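# Kitchen tips I brought home from the Skonden open day

I went to see the grippers and came home with dish rack ideas!
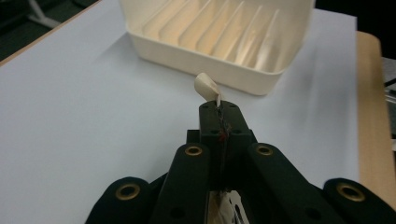
*A folded strip of paper in the jaws, with the dish rack behind it.*

Maribel Zapata ran the demo, and we talked racks for half the afternoon (she's as fussy as I am). My notes:

- Lay a flat white sheet over the table before any fiddly job. Small bits show up right away.
- Fold a strip of paper over on itself and run it down the grooves of your rack. It gets in where a sponge won't.
- Soak a plastic rack for 60 minutes in warm water and vinegar, then rinse.
- Plates lean better if you skip a slot between the big ones.

Mine holds 11 plates that way, and I'm going back in March for the Avton demo!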